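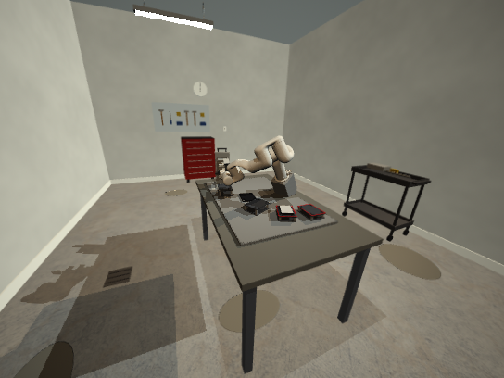
Skascombe is a text dataset of catalog entries for documentary films on industry, energy and the environment. It holds 381 entries, each with a synopsis, a running time, a production language and a set of subject tags. The entries were written for the Novbridge film library between its first and last printed catalogs and were later keyed in by hand. Tags are assigned to the film as a whole, and the rule is narrow: a thing counts only if the synopsis treats it as a subject. A synopsis set in a workshop, with a tool board on the wall and three hammers on it, does not get the tag hand-tools for that alone.

Datasets > Text > Film and media > Skascombe

Overview Files Fields Splits Known issues License

## Files

entries.tsv holds one entry per line, UTF-8, tab separated, with a header row. tags.tsv holds the tag list and a short definition for each tag. Line breaks inside a synopsis are stored as a literal \n.

## Fields

- id: string, stable across versions
- title: as printed, including subtitle
- synopsis: 40 words minimum
- minutes: integer, empty if not printed
- language: production language, not the language of the synopsis
- tags: semicolon separated, lower case

All synopses are in English. Where the catalog printed a translated title in brackets, the brackets are kept.

## Splits

The test split has 50 entries and the dev split has 50. Everything else is train. Films from one series always go to the same split. The Engelhardt series on river dams is the largest and sits entirely in train.

## Tagging

There are 106 tags. Two readers tagged each entry from the synopsis only, without watching the film. Where they disagreed, a third reader picked one of the two sets. The separate sets are not released.

The tags coal and mining overlap. Use coal for the fuel and its trade, mining for the work and the site. Entries about a coal mine carry both.

## Known issues

- Running times in the earliest catalog were rounded to the nearest five minutes.
- Films listed in more than one catalog appear once, with the latest synopsis.
- The tag progress was applied loosely in the first pass and was only partly cleaned up. Do not use it for scoring.
- Some synopses end in [...] in the printed source. They are left as they are.

## Loading

The Rirkska loader reads both files without options. With other readers, turn quote handling off. Several synopses contain a single unmatched quotation mark.

## Changes

1.1: fixed 40 language codes, merged oil and petroleum.
1.0: first release, April.

## License

Tags and splits may be reused with credit. Synopses may be used for research only.

12 shares 3 comments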